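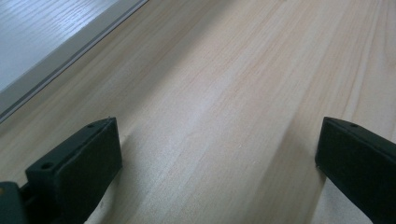 Open gripper fingers over a pale timber board.

Equipment budget: what we are asking for next year

The manipulation work at Hernholm has run on a mix of old and shared gear for two seasons, and the December round is our chance to put that right. The request below covers hand-held grippers, spare parts and bench furniture for the Trerosora project. A robot arm is not part of it. We want to get the hand-held side working properly first and will look at arms in the following round.

Grippers

The largest line is a second pair of hand-held grippers, quoted by Tolentino at $1,055 each. Most of our table tasks need a gripper in each hand, so one pair means one operator at a time. When a unit goes out for repair, the whole bench stops. A second pair lets us keep going, or run two tables on a good day.

We looked at a cheaper model from Cloltmont. It costs less up front, but the fingers are moulded into the body and can't be swapped. Fingers wear faster than anything else we own, so we have stayed with Tolentino.

Shelf and cup tasks take up most of the bench time at present. They are cheap to set up, and the props can be bought at any homewares shop. Please don't put them through as equipment - they come out of the consumables line, which stays at $200.

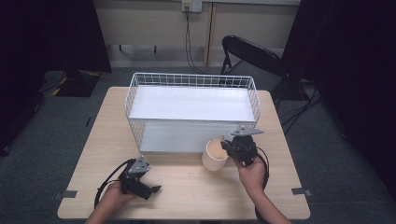 Spares and cabling

We have put down $581 for replacement fingers, screws and a set of longer cables. Last year we bought spares one at a time and paid freight on every order. A single order early in the year will cost less and save the wait.

Tables and clamps

Another $166 goes to table clamps and edge brackets. We priced new tables as well and left them out. The ones we have are sound, and the colour and size suit the work.

What happens next

The request goes in with the rest of the centre's programme at the end of the month. If your group expects to use the bench next year, send us your likely hours and any parts you want added to the spares order. Late additions can still be made, but they will be ordered separately and the freight will be charged to your group. Delivery on the grippers is quoted at six weeks from order.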